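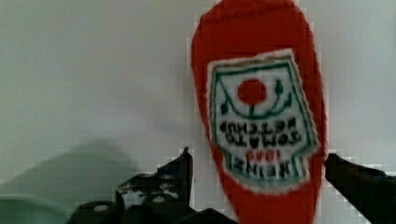

Plush ketchup bottle, red, with tomato label. Category: condiments.

Skakness Soft Pantry

README and data card

What you have downloaded

A table of stuffed toys in the shape of food, drink and the things food and drink come in. There are 2411 records, one to a toy. The table covers soft fruit (in both senses), bread, puddings, fish with and without faces, and a condiments shelf that got out of hand early on and was never brought back under control.

The list began as a stock sheet for the toy library in Skakness, where the only question it had to answer was whether the banana was in or out. It has since taken in the Ronlow and Unel collections, both of which kept their own sheets in their own way. Ronlow sorted by colour. Unel sorted by shelf, and then moved the shelves.

Files

pantry.csv is the table itself.
categories.txt holds the 59 category names, with a line or two on what belongs in each.
disputes.txt is a record of arguments. You don't need it to use the table, but it explains the state of the category "pasties and similar".

Fields

id: a plain number. Gaps are toys that were entered twice and taken out once.

name: what a reasonable adult would call it across a room. "Ketchup bottle", not "novelty tomato sauce cushion character".

category: one of the 59. A toy gets one category only. The avocado was given two for a while and we had complaints.

main_colour: the colour you'd say first. The ketchup bottle is red. It is so very red that it became our test for whether a new helper was using the column properly.

pile: smooth, fuzzy, shaggy or bald. Bald is for toys that used to be one of the other three.

label: yes or no, for toys carrying a label as part of the design. A washing instruction doesn't count.

label_text: what the label says, in the order it is printed, top to bottom. For the ketchup bottle this gives "TOMATO KETCHUP", then "1869", then "HEINZ". Pictures on a label go in notes, so the tomato, its stem and its leaves are all in there.

face: yes or no. See below.

notes: anything else. Please read these before you write to us.

On faces

Most people who make stuffed food feel it would be improved by eyes. We take no view, but we do record it, as it turned out to be the first thing anyone wanted to filter on. Two stitched dots count as a face. A smile on its own counts as a face. Seeds don't count, however they happen to be looking at you.

On packaging

A soft bottle of ketchup is filed by what it claims to hold, so it goes in condiments and not in bottles. The same rule sends the stuffed milk carton to dairy and the stuffed teabag to hot drinks. It falls down completely for the stuffed carrier bag, which claims to hold nothing and has been put in "sundries" with the oven glove.

Makers and brands

Where a brand name appears on the toy itself it goes in label_text and nowhere else. We don't record who made a toy, whether it was licensed, or what it might fetch. A surprising share of our post is on that last point. The table is no use for it and neither are we.

How the records were made

Each toy was looked at by one person and entered, then looked at by a second person who hadn't seen the entry. If they disagreed, the toy went on the windowsill until Saturday, when somebody with a biscuit in hand settled it. The Unel records skipped the windowsill stage and it shows.

Known problems

89 toys are down as "unidentified, edible". One camp holds that many of these are potatoes.

Around 400 of the Ronlow records have the colour in the name ("green pear", "yellow lemon") as well as in main_colour. It does no harm and we've stopped picking at it.

Orange is used for both the colour and the fruit. Search with care.

"Sauce" and "ketchup" are both found under name. We search for both and suggest you do the same. A proposal to settle on one of them takes up most of disputes.txt.

The pile column was filled in by touch at Skakness and by eye at Ronlow, so "fuzzy" covers a good deal of ground between the two.

What it's good for

Toy libraries setting up a list of their own; playgroups running a pretend shop; sorting exercises; anybody who needs a long column of food words that has been argued over properly. Please don't use it to work out what people eat. By our figures the nation lives on doughnuts.

Changes in this version

Added the Quiambao gift, mostly seafood. Merged "cakes" and "cakes (slices)". Split "cheese" from "wedges, other". Corrected the spelling of courgette, in several directions.

Terms

Free to use, copy and rearrange. If you pass it on, keep this file with it and say which version you had. Corrections are taken in September, when the toys come down for their wash and we can check.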